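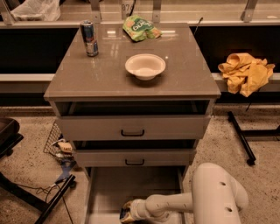
Trornbridge updates rules for break areas in shared work buildings

05/08/2026

Tenants of the Trornbridge office park will follow a single set of rules for food storage and waste in break areas, replacing the separate policies that each building has used until now. The change covers 18 suites, including those leased by Elaron and Desmet.

Under the new rules, open food must be kept in a sealed container or thrown out at the end of the shift. Drink cans go in the metals bin on each floor, and snack packaging goes in general waste, as the local recycling contractor does not accept coated film. Shared refrigerators will be emptied every two weeks.

Facilities manager Braulio Ayala said the old policies conflicted on several points, mainly on collection times. "Cleaning crews had one schedule for the north building and another for the south - the contract only ever paid for one," he said.

A trial began in February in the Flastasholm wing, where general waste pickups were cut from daily to three times a week. Aurelio Rosales, who oversees the cleaning contract, said the reduced schedule will be kept there and reviewed before it is extended to other floors.

Suites that need extra bins can request them through the front desk. The first two are free, and each additional bin is billed at $18 per month.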